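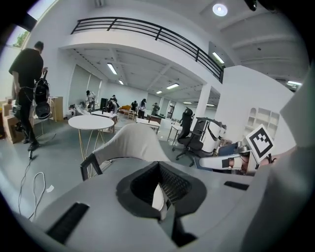 Do I need to lyse E. coli colonies before running colony PCR?

For ordinary lab strains a separate lysis step isn't needed. The first denaturation in the cycler opens enough cells to give you template, as long as you use only a tiny smear of colony.

Home | Forums | Protocols | Cloning and PCR | Log in

We use cookies to keep you signed in. By continuing to browse you accept our cookie policy.

Thread: colony PCR all positive, minipreps all empty??

Print this thread | E-mail this thread

mylene_j
Sep 30, 2026

Hi all, hoping somebody has been through this. I'm putting a 611 bp insert into our usual Amp vector by plain old cut and paste (two enzymes, sticky ends, nothing fancy). Transformed, got a beautiful plate, picked a bunch of colonies into PCR tubes with one insert primer and one vector primer, 30 cycles, and every single lane has a band at the right size. I was thrilled! Then I miniprepped four of them, did the digest, and all four are just vector. No insert at all.

I used the Lagman master mix because it's what was in the freezer. The no-template control is clean, so I don't think my primers are contaminated. What am I missing?

Mylene

nestor.seb

Ligation carryover. When you spread the transformation mix on the plate you spread all the leftover ligated DNA with it, and it sits on the agar surface. You pick a colony, you pick up that DNA too, and your insert/vector primer pair is perfectly happy to amplify it. Your water control will never show this since it never touched the plate.

Try this: poke a bare patch of agar between colonies and run that as a control. I bet you get the same band.

bluntend_Yas

Seconding Nestor, but also please use primers that both sit in the vector, one on each side of the cloning site. Then an empty colony gives you a short product, a real one gives you a long one, and if you get both you know you have junk. With one primer in the insert, an empty colony and a failed reaction look exactly the same and you learn nothing from a blank lane.

Yasmine

V_Ocampo

I'm going to disagree a little here. I've used insert/vector pairs for years and like them because they tell you orientation, which flanking primers don't. The carryover thing is real but I think people blame it for everything. Mylene, how did you do the minipreps? From the same colony, or from a replica? If you scraped most of the colony into the PCR tube and then grew up whatever was left, you could easily have grabbed a neighbor on a crowded plate.

mylene_j

Same colony, but I touched the tip to the PCR mix first and then dropped it in the broth. And um, yes, the plate was crowded. Really crowded. I plated the whole transformation because last time I got nothing.

nestor.seb

Well there you go :) A plate like that also gets you the most free DNA per colony. Restreak, then PCR from the restreak. The leftover DNA gets diluted out to pretty much nothing.

V_Ocampo

Restreaking costs her a day. Plating a tenth of the mix in the first place costs nothing. And she can cut cycles, 30 is a lot when each colony is stuffed with plasmid.

bluntend_Yas

OK but orientation isn't a question with two different sticky ends, so Virgilio, I still don't see what the insert primer buys her. Save it for blunt cloning.

V_Ocampo

Fair enough for this one. I'd still want to know why all four minipreps are empty. That sounds like uncut vector coming through to me. Did you gel purify after the digest, or just column clean it?

mylene_j

Just the column (Grasalen kit). Is that bad? The digest looked complete on the gel, one band.

V_Ocampo

Single-cut and double-cut vector look identical on a gel when the sites are that close together, so one band doesn't tell you both enzymes worked. If one of them was lazy, the vector closes right back up on itself. Do a vector-only ligation and plate it next to the real one. If the two plates look alike, there's your answer.

jericho_e

Jumping in from the yeast side, where you really do have to lyse first, so don't take the advice at the top of this page and use it on Saccharomyces like our new student did, lol. We boil in a bit of dilute NaOH and it works on most strains.

For the original problem: check how close your sites are to each other too. Some enzymes hate cutting near an end, so whichever one goes second may barely work. We switched to doing them one after the other instead of together and our background dropped a lot.

Jericho

mylene_j

Update! Ran the bare agar control like Nestor said and got a band, fainter than the colonies but right at the same size. Also ordered flanking primers, so an empty one should come out at 347 bp and I'll finally be able to tell. And the vector-only plate is nearly as crowded as the real one, so Virgilio gets a point too. Redoing the digest one enzyme at a time, and cutting it out of a gel this time.

nestor.seb

Called it! (Half of it.)

bluntend_Yas

Plate less this time!! And post the gel when you have it, I want to see the flanking primers on the old colonies as well.

mylene_j

Will do, primers should get here before the new transformation is ready anyway.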